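Does a Quieter Room Make People Eat Slower?
Student project report, Hendville
January 14, 2018

The claim we set out to test shows up in a lot of magazine articles: turn the noise down in a dining hall and people take longer over their meals. It sounds right, and that was my first problem with it. Most of the articles point to each other, and the one study they trace back to used a single restaurant on 2 evenings.

We used the Grikasley dining hall, which has a large main room and a smaller side room with carpet. Both serve the same food from the same line. We timed lunches in each room, from sitting down to standing up with the tray, and stopped when we had 1,053 of them. Anyone who left and came back was dropped.

Noise was logged with Hider, a free phone app. I don't fully trust it. Two phones side by side on the same table disagreed more than I'd like, so we only used it to say which room was louder on a given day. It was the main room every time.

Results

People in the side room did stay longer. The median gap was 90 seconds. If I stopped there I could write the same article as everyone else.

The trouble is who sits where. Groups of four or more liked the side room, and groups wait for their slowest eater. When we looked only at people eating alone, the gap shrank to almost nothing, and there were just 200 solo lunches in the side room to compare with. My partner thinks there is still a small effect left over. I think it's noise — the other kind.

We also never measured eating. We measured sitting. Someone scrolling on a phone over an empty plate counts as a slow eater in our data, and so they would in the restaurant study too.

Trays and tables

A reader of our first draft asked if tray size could matter, as a bigger tray might mean more food. We didn't record it, and we should have.

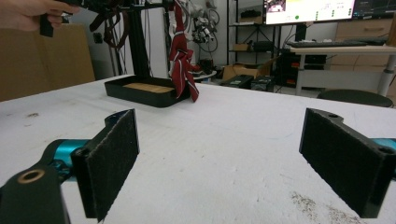 Photo: Blomqvist

A shallow black tray with raised edges doesn't hold much next to a full-size lunch tray, and a person with a small one may simply have less to get through. Table size could work the same way. The side room has the bigger tables, so that's one more thing mixed in with the carpet and the quiet.

What we would change

Pick one room and change the noise in it. We asked if we could play recorded chatter in the side room on some days and were told no, so this stayed on paper. Write down group size at the start, which we only began doing in the second week of January. And get a real sound meter.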